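December, stringing bench, started 7:40 a.m.

Picked up the tension-loss test on the Oslow frames where Visitación left it. Four rackets strung with the Gevance multifilament, two with the Popescu poly for comparison. All went on the machine at the same setting, mains and crosses alike. Haris did the last two while I was out, so note the different tie-off knots.

String bed readings this morning are lower than on day one across the board. Poly dropped the most, as expected. Frame 3 is the odd one: it lost almost nothing overnight, then fell off fast after the first block of hits. I suspect the clamp slipped on the sixth cross. Will cut it out and restring before drawing anything from it.

Ball machine log: 1,000 feeds per frame is the target. Frame 1 is finished. Frame 2 stopped at 670 when the hopper jammed – restarted without resetting the counter, so keep adding to that number. Total for the bench so far is nearly 1,577 with the warm-up feeds taken off.

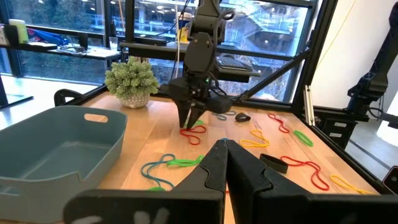
Frame 4 has notching at the upper crosses, worse toward the tip. Haris Radulović thinks the balls are to blame. We switched to the Sodum practice cans halfway through and the felt is rougher. Possible, but frame 2 had the same balls and shows much less wear. Check grommets first.

Still to do:

- restring frame 3, same reel
- replace two cracked grommets on frame 4
- weigh 88 balls from the new batch and bin any that are light
- ask V. Garrido for her day-one sheet, mine is missing the poly readings

Left the machine clamps open. Next readings at 4 p.m.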